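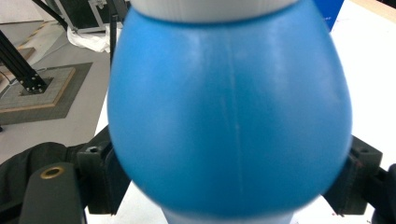
The second stage of the household refill work in Hesden ran from the start of February to the end of the month, and this report covers that period only. Most of the time went into sorting the donated bottles and deciding which shapes we can keep in the program. The rounded blue type with the ribbed white cap is one we intend to keep. It has a wide body and a molding seam running down the middle, and we now tell the people doing labels to stay clear of that seam. On the first batch we put labels straight across it and the edges lifted within a few days.

## What was delivered

Refill sets went to 106 households, all on the list agreed with Erkitz at the start of the grant. Each set has a bottle for surface cleaner, a bottle for glass cleaner, a cloth and a printed card. The card is now in two languages. Hadi Smadi rewrote the dilution table on it after several households told us they could not work out the small print on the old one.

The refill point at Majali opened as planned. It is open in the mornings, and people bring back their own bottles. Returns were slow at first and picked up once the card went out with the address on the front.

## Sorting and packing

We changed the way the sorting table is set up. The top is covered with one large sheet of white paper, fixed with short strips of dark tape, and the pale wood is left showing along the front and sides. Drips and cracked caps are easier to spot on white, and the sheet can be replaced when it gets marked. Boxes stay at the left-hand end so the middle is free for handling.

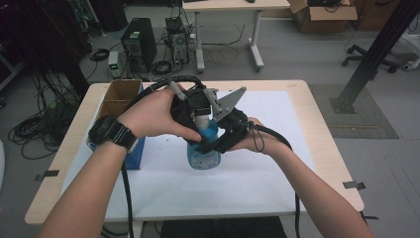
*Sorting table, Majali: light blue spray bottle on the paper, blue box and open carton at the back left.*

The check for each bottle is short. We look at the cap, look along the seam, read the old label and decide whether it can be covered. Bottles with an unreadable label are set aside and do not go back out, whatever condition they are in. Munther Bitar has written this up as a single page, which is now taped to the wall by the sink.

A table of this size will take up to 30 bottles before it gets crowded. Beyond that, people start stacking cartons on the floor and the sorted and unsorted stock gets mixed. This happened once during the period and cost us most of a morning. We now bring out one carton at a time.

## Spending

Spending for the period was 2536, against the materials and transport lines only. The largest item was concentrate from Wukus. Transport came in lower than planned – the driver combined our run with another delivery to Hesden. Labels cost more than planned for the reason given above, as the first batch had to be redone. No money has been moved between budget lines.

## Problems and changes

- Replacement caps. The threads differ between bottle types and we cannot buy one cap that fits all of them. We are keeping spare caps from damaged bottles for now.
- Storage. The shelf at Majali is too shallow for the wider bottles. Hadi has asked for a deeper one and is waiting for a reply.
- Spray heads. A few households asked for these on both bottles. We have not agreed to this, and would need to cost it first.

## Next period

We plan to keep the household list as it is and put the effort into returns. Munther will call the households that have not yet come to the refill point and ask whether the opening hours are the reason. If they are, we would like to try late afternoons for a month before asking for any change to the staffing line.

We would also like a decision from Erkitz on spare caps before the next order goes in. The quote is attached separately.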